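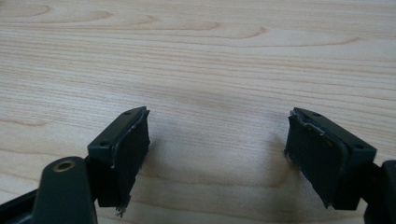 Looking After Your Bollia Hand Gripper: Common Questions

The pads on mine have gone ragged. Is it time for new ones?
Probably, yes! Frayed edges like the ones in our photo, with a pale line showing along the top, are a good reason to order a set. A little fuzz on the face is nothing to fret over, but once a tuft is hanging off the bottom of a pad we'd go ahead and change it.

Should I change both pads together?
Please do. A fresh pad facing an old one closes off-center, and then you'll be chasing a problem that has nothing to do with your settings (we've all lost an afternoon to that one).

How long does a set last?
Here in the Oltunham shop we get up to 4,000 grips out of a pair. Rough castings will eat them faster, and cardboard is surprisingly hard on them too.

How do I get the old pad off?
Open the fingers all the way and lay the gripper on a clean table. Peel slowly from the top corner, wipe away the leftover glue with alcohol, and let the plastic dry before you press the new pad on. Hanyu Tan likes to leave hers overnight, and I've come around to her way of doing it.

Do the brass-colored bushings need oil?
No, they run dry. Just brush the dust out whenever you change the pads.

What do I order?
Ask for pad set 142. Jianguo Yin packs the orders at our Ilatau store, and anything that comes in on a Sunday goes out the next morning.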